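문 열기 과제, 시뮬레이션에서 카메라 기울기를 흔들어 본 결과

지난 글에 이어서 모바일 양팔 로봇의 문 열기 정책 이야기다. 이번에 바꾼 것은 하나다. 학습 데이터를 만들 때 머리 카메라의 기울기를 무작위로 주었다.

작년 6월에 처음 학습한 정책은 카메라가 수평일 때만 잘 됐다. 몸통이 조금만 기울어도 왼팔이 손잡이 위쪽 허공으로 갔다. 손잡이 위치를 본 것이 아니라 화면 안에서 손잡이가 자주 나타나던 자리를 외운 것으로 보였다. 관절값 입력을 빼고 다시 학습해도 증상은 같았다.

그래서 시연을 새로 만들었다. 시뮬레이터는 연구실에서 쓰는 Erwood이고, 집 내부 장면은 Drundel 묶음에서 골랐다. 시연은 모두 300개다. 장면마다 문의 초기 각도, 로봇이 서는 위치, 카메라 기울기를 따로 뽑았다. 기울기는 한 시연 안에서는 고정했다. 매 스텝 흔드는 것도 해 봤는데 학습이 느려지기만 해서 뺐다.

행동은 양팔의 관절 목표값과 그리퍼 개폐값으로 두었다. 문을 여는 데는 왼팔만 쓰지만 오른팔도 출력에 넣었다. 오른팔을 고정하면 문틀 가까이 섰을 때 부딪히는 경우가 생긴다. 정책 구조는 이전과 같고 하이퍼파라미터도 건드리지 않았다. 학습은 시드 3개로 돌렸다.

결과부터 적으면, 기울어진 조건에서 손잡이를 잡는 단계는 확실히 나아졌다. 시드 3개 모두 같은 방향이었다. 수평 조건에서는 차이가 거의 없었다. 기울기를 섞으면 원래 되던 것이 나빠질까 걱정했는데 그렇지는 않았다.

남은 실패는 대부분 잡은 다음에 나온다. 평가 기록에서 실패한 것만 골라 직접 돌려 보니 7개가 같은 유형이었다. 레버를 끝까지 누르기 전에 팔을 당긴다. 그리퍼가 손잡이를 가려서 레버가 얼마나 내려갔는지 영상만으로는 알기 어렵다. 다음에는 손목 힘 값을 입력에 넣어 볼 생각이다.

문 색이 어두운 장면도 따로 봐야 한다. 욕실 장면은 문과 옆의 판이 둘 다 짙은 갈색이고 문이 거의 옆면으로 보여서 경계를 구분하기 힘들다. 은색 손잡이가 그나마 눈에 띈다. 이런 장면만 모아 평가 묶음을 하나 더 만들고 있다.

비교 대상으로 깊이 영상을 넣은 정책도 2번 학습했다. 한 번은 발산했고 한 번은 RGB만 쓴 것과 비슷했다. 이 정도로는 할 말이 없어서 표에서는 뺐다.

실제 로봇에서는 아직 시험하지 않았다. Hedegaard 쪽 장비 일정이 잡히면 같은 체크포인트를 그대로 올려 볼 예정이다. 설정 파일은 정리되는 대로 Pasgate 저장소에 올린다. 장면 목록과 시드 값도 같이 넣겠다.

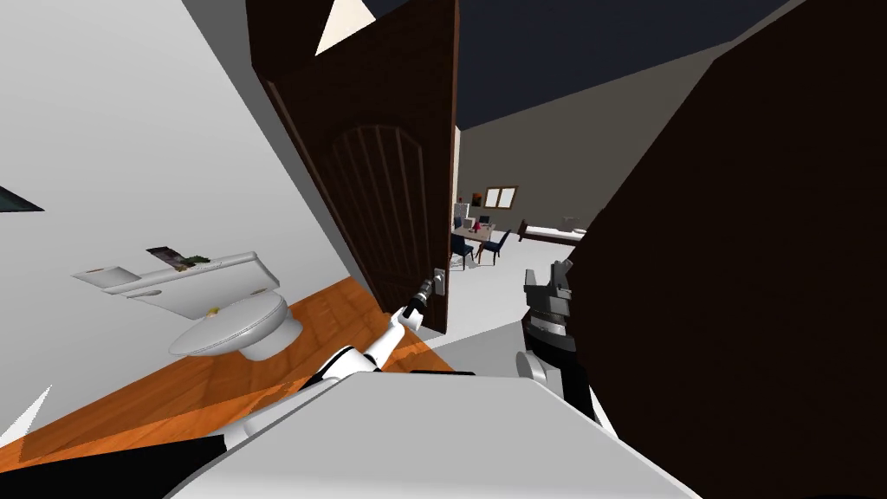

Vivek Malhotra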